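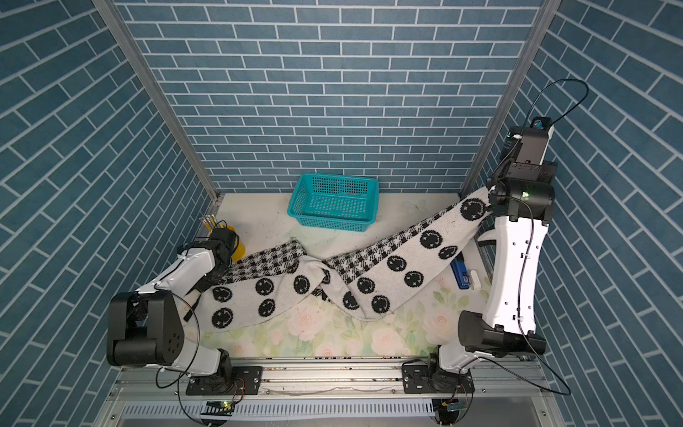
What is the Ladia desk mat made of, and can I wipe it down?

It's a printed, wipe-clean mat with a soft backing, and a damp cloth with a drop of dish soap takes care of most things. Skip the bleach, please! I ruined one of my own that way in February.

Ladia rose mat

I started Nistico as a little shop for people who want their work table to look like somewhere they'd enjoy sitting, and Ladia is the print I keep coming back to. Pinkish-peach roses, light green leaves, a cream background. It's pale, so yes, pencil smudges show up (mine gets a wipe most evenings), but I love how it brightens a dull corner. I keep pencils in a yellow cup and everything else goes in a teal plastic basket with mesh sides, and the three colors get along better than I expected.

It's also nice under fabric. I fold scarves on mine before they get packed, and knits don't snag on it the way they did on my old bare table.

Width: 120 cm
Item number: 439
Ships rolled from our Jukthorpe workroom, usually within 5 working days 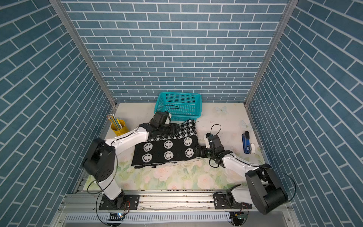 Bought this for folding knitwear and it's been great, though mine came with a curl at one end that took a couple of nights under some heavy books. Wish it came in a darker color too, for us messy people.

Thanks for that! The curl is from the tube, and rolling the mat backward for an hour before you lay it out helps a lot. A darker print is on my list, but I'm slow, so don't hold your breath.

Pairing it with a wall

Lots of you ask about the blue brick pattern with the white lines. I sell that as Bae, and it's meant for the wall behind a desk or craft table. Run the rows level along the back first and work out to the sides from there, and keep a trim strip handy if you want a neater line in the corners.
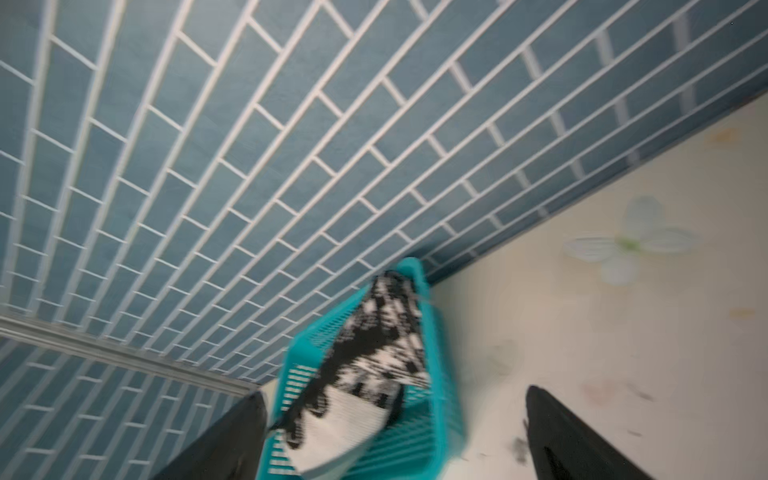 Ordering and returns

We've sent out 3000 mats now, which still makes me grin. If yours isn't right, send it back unused in its tube and I'll refund the mat. Cut pieces can't come back, so measure your table twice before you get the scissors out.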